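홈 > 타래 모음 > 책과 아이들 > 동네 책수레 이야기

홈 | 새 글 | 타래 | 즐겨찾기 | 검색

1/
저희 동네 낭독 모임 이야기를 드디어 풀어 봅니다. 아이들한테 책을 읽어 주는 모임인데, 읽는 사람이 어른이 아니라 초등학교 5, 6학년이에요. 듣는 쪽은 네 살에서 일곱 살. 좀 길어질 것 같은데 신나서 쓰는 거니까 이해해 주세요!

2/
모임 이름은 베르노스비(Bernosby)입니다. 무슨 뜻이냐고 많이들 물으시는데 뜻이 없어요. 첫 모임 때 여섯 살 아이가 자기가 지은 용 이름이라고 알려 줬고, 그 자리에서 다들 좋다고 해서 그대로 굳었습니다. 용은 초록색이고 채소를 싫어한대요.

3/
시작은 3월이었어요. 저는 그때 도서관에서 아이 책을 고르고 있었는데, 옆에서 열한 살쯤 된 여자아이가 동생한테 그림책을 읽어 주고 있더라고요. 근데 이게 너무 재미있는 거예요. 늑대 목소리를 세상 귀찮은 아저씨처럼 내는데 저도 모르게 책을 내려놓고 듣고 있었습니다.

4/
어른이 읽어 주면 아무래도 또박또박, 예쁘게, 교훈이 잘 들리게 읽잖아요. (저만 그런가요?) 그 언니는 그런 게 하나도 없었어요. 재미없는 문장은 후루룩 넘기고 방귀 나오는 장면은 세 번 읽고. 동생은 바닥을 굴러다녔고요.

5/
그날 집에 와서 함마드 와라이치(Hammad Warraich) 씨한테 바로 연락했습니다. 같은 동네 살면서 방과 후 독서 수업을 하시는 분이에요. "큰애들이 작은애들한테 읽어 주는 모임 어때요?" 했더니 답이 "장소만 구해 오세요"였어요. 그래서 구했습니다!

6/
장소는 그레왈(Grewal) 상가 2층, 예전에 피아노 학원이었던 방이에요. 방음이 되니까 아이들이 공룡 소리를 아무리 크게 내도 됩니다. 바닥 난방도 돼요. 겨울에 이게 얼마나 중요한지는 양말 신고 앉아 본 분만 압니다.

7/
진행은 간단해요. 큰아이 한 명에 작은아이 두 명이 붙습니다. 처음에는 일대일로 했는데 낯가리는 아이들이 얼어붙더라고요. 둘이 되니까 서로 쳐다보면서 웃고, 웃으니까 읽는 언니 오빠도 긴장이 풀리고. 숫자 하나 바꿨는데 방 공기가 달라졌어요.

8/
읽는 시간은 딱 책 두 권. 첫 권은 읽는 사람이 고르고 둘째 권은 듣는 사람이 골라요. 둘째 권은 매번 같은 책일 때가 많습니다. 한 아이는 두 달 내내 굴착기 책만 골랐어요. 읽어 주던 6학년 친구는 이제 굴착기 버킷 종류를 다 외웁니다 ㅋㅋㅋ

9/
반복해서 읽는 걸 걱정하시는 부모님이 계신데, 저는 정말 걱정 안 하셔도 된다고 말씀드려요. 같은 책을 스무 번째 듣는 아이 얼굴을 보세요. 다음 장에 뭐가 나오는지 알고 기다리는 그 얼굴이요. 자기가 먼저 대사를 말해 버리고 뿌듯해하는 것도요.

10/
큰아이들 쪽 변화도 커요. 처음에 신청한 5학년 친구 하나는 학교에서 소리 내어 읽는 걸 제일 싫어한다고 했거든요. 그런데 듣는 사람이 네 살이면 틀려도 모르잖아요. 더듬으면 더듬는 대로 "토, 토끼가?" 하고 따라 하면서 깔깔 웃어요. 그 친구 요즘은 제일 먼저 와서 책을 골라 놓습니다.

11/
책은 어디서 오느냐. 이것도 질문이 많았어요. 처음 몇 주는 도서관에서 제 카드로 빌렸습니다. 그러다가 론다 보두앵(Rhonda Beaudoin) 선생님이 소식을 들으시고 차에 그림책을 가득 싣고 오셨어요. 영어 유치반을 오래 맡으셨던 분인데, 이사하시면서 책을 보낼 곳을 찾고 계셨대요.

12/
그때 받은 책이 66권이에요. 절반은 영어책이고 절반은 한국어 번역본인데, 놀랍게도 같은 책이 두 언어로 다 있는 게 꽤 됩니다. 한 아이가 한국어로 넘기고 옆에서 다른 아이가 영어로 넘기면서 그림이 똑같다고 소리를 지르는데, 제가 더 신났어요.

13/
함마드 씨네 집에서는 우르두어 그림책도 왔습니다. 오른쪽에서 왼쪽으로 넘기는 책이에요. 아이들이 표지를 어느 쪽으로 펼쳐야 하는지부터 토론을 시작하더니, 한 명이 "그럼 이 책은 끝이 처음이네!" 해서 다들 한참 뒤집어 봤어요.

14/
잠깐 책 고르는 얘기. 저희가 여러 번 실패하면서 알게 된 건데, 소리 내어 읽을 책은 눈으로 읽을 때 좋은 책이랑 좀 달라요. 한 장에 글이 너무 많으면 듣는 아이가 먼저 넘겨 버려요. 네 살 반은 한 쪽에 두세 문장이 딱 좋았습니다.

15/
의성어 의태어 많은 책은 거의 무조건 성공! 철퍼덕, 우당탕, 꼬르륵. 큰아이들도 이런 말이 나오면 목소리가 커져요. 반대로 잔잔하고 시적인 책은 읽는 사람을 탑니다. 잘 어울리는 친구가 따로 있어요. 목소리가 낮고 느린 6학년 친구가 달 나오는 책을 읽는데 방 전체가 조용해진 적이 있어요.

16/
글 없는 그림책도 꼭 넣어 보세요. 처음엔 큰아이들이 "뭘 읽어요?" 하고 당황하는데, 그림을 보면서 이야기를 지어내기 시작하면 매번 다른 책이 됩니다. 같은 책으로 한 팀은 해적 얘기, 한 팀은 고양이 잃어버린 얘기를 하고 있었어요.

17/
독서 기록은 안 써요. 이건 처음부터 정한 거예요. 스티커판도 없고 독후감도 없고 몇 권 읽었는지 적는 표도 없습니다. 대신 집에 갈 때 오늘 제일 웃긴 장면을 한 사람씩 말하고 나가요. 말하기 싫으면 몸으로 흉내만 내도 돼요. 문 앞이 매번 난장판입니다.

18/
참, 네니투라(Nenitura) 이야기도 해야죠! 네니투라는 아이들이 직접 만드는 이야기책이에요. 종이를 접어서 여덟 쪽짜리 작은 책을 만드는데, 작은아이들이 말로 이야기를 하면 큰아이들이 받아 적고, 그림은 같이 그립니다.

19/
받아 적는 규칙은 하나, 고치지 않기. 네 살 아이가 "곰이가 밥을 먹었는데 밥이 곰이를 먹었어"라고 하면 그대로 적어요. 큰아이들이 처음에는 자꾸 문장을 고치고 싶어 하는데, 다 쓰고 나서 읽어 주면 작은아이가 자기 말이 책에서 나온다고 눈이 동그래집니다. 저 이 순간 때문에 계속해요.

20/
제일 인기 있는 네니투라는 『양말이 화났다』예요. 작가는 다섯 살. 줄거리는 양말이 화났고, 왜 화났는지 아무도 모르고, 마지막에 양말이 잡니다. 완벽하지 않나요? 읽어 달라는 아이가 많아서 벌써 너덜너덜해졌어요.

21/
비용 물어보신 분들께. 참가비는 한 번에 1000원이고, 종이랑 풀이랑 간식 귤로 다 들어갑니다. 안 내도 아무도 안 물어봐요. 방은 상가에서 빈 시간에 쓰게 해 주셔서 전기 요금 정도만 나눠 냅니다.

22/
부모님들은 뭐 하시냐면, 옆방에 계세요. 처음에는 같은 방에 계셨는데 아이들이 자꾸 엄마 얼굴을 보더라고요. 문 하나 닫으니까 훨씬 자유로워졌어요. 요즘은 옆방 부모님들도 책을 읽으십니다. 커피 드시면서 그림책을요. 저번에는 아버님 한 분이 그림책 읽다가 우셨어요. 할아버지 나오는 책이었습니다.

23/
물론 잘 안 되는 날도 있어요. 다 같이 졸린 날, 책 한 권을 두고 둘이 싸우는 날, 읽는 친구가 감기로 빠져서 제가 대신 들어간 날. (제 늑대 목소리는 반응이 별로였습니다. "진짜 늑대는 그렇게 안 해요"라는 평을 들었어요.)

24/
그럴 때는 책을 덮고 그냥 놀아요. 책으로 집도 짓고 길도 만들고. 책은 깨끗이 봐야 한다고 생각하시는 분들은 놀라실 수도 있는데, 찢어지면 같이 테이프로 붙입니다. 테이프 붙이는 건 7살 형님 누님들이 제일 잘해요.

25/
겨울방학에는 보르크네스(Vorkness) 숲 놀이터 쪽 쉼터에서도 한 번 해 보려고 해요. 추우니까 짧게, 손전등 켜고 밤 이야기책만! 함마드 씨가 벌써 올빼미 나오는 책을 여섯 권 모아 놓으셨어요. 올빼미만 너무 많은 것 같긴 한데 말리지 않았습니다.

26/
같이 해 보고 싶은 다른 동네 분들이 계시면 정말 정말 환영이에요. 거창하게 준비 안 하셔도 됩니다. 저희도 돗자리 두 장이랑 빌린 책 열 권으로 시작했어요. 큰아이 셋만 모이면 돌아가요. 형제자매 사이에서 시작하는 집도 있고요.

27/
큰아이 구할 때 팁 하나만 드리면, "봉사하러 올래?"보다 "동생들한테 웃긴 책 읽어 줄래?"가 훨씬 잘 통해요. 그리고 첫날 읽을 책은 집에 미리 가져가서 한 번 소리 내어 읽어 보게 해 주세요. 거울 보고 연습해 온 친구도 있었답니다.

28/
답글로 추천 책 많이 남겨 주세요. 특히 두 사람이 대사를 나눠 읽을 수 있는 책을 찾고 있어요! 주인공 둘이 계속 말다툼하는 책이면 더 좋고요. 저희 아이들이 그런 걸 기가 막히게 잘 살립니다.

29/
아, 그리고 론다 선생님이 다음 모임에 오셔서 영어로 한 권 읽어 주시기로 했어요. 무슨 책인지는 비밀이라고 하시는데, 힌트는 "모두가 같이 하품해야 하는 책"이래요. 저 벌써 후보를 세 개 생각해 뒀습니다. 맞히면 자랑하러 올게요.
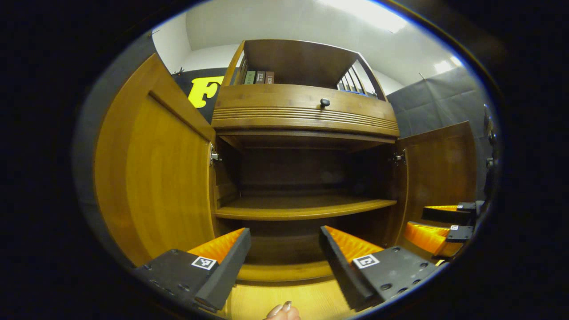

30/
하품 책 후보는 답글에 숨겨 둘 테니 같이 맞혀 봐요. 그리고 『양말이 화났다』 2권이 나온다는 소식도 방금 들었어요! 이번에는 양말이 두 짝 다 화났대요. 작가님이 그림에 쓸 보라색 크레용을 찾고 계셔서 저는 크레용 찾으러 갑니다.

문의: 타래 답글 또는 쪽지 | © 베르노스비 낭독 모임 | 맨 위로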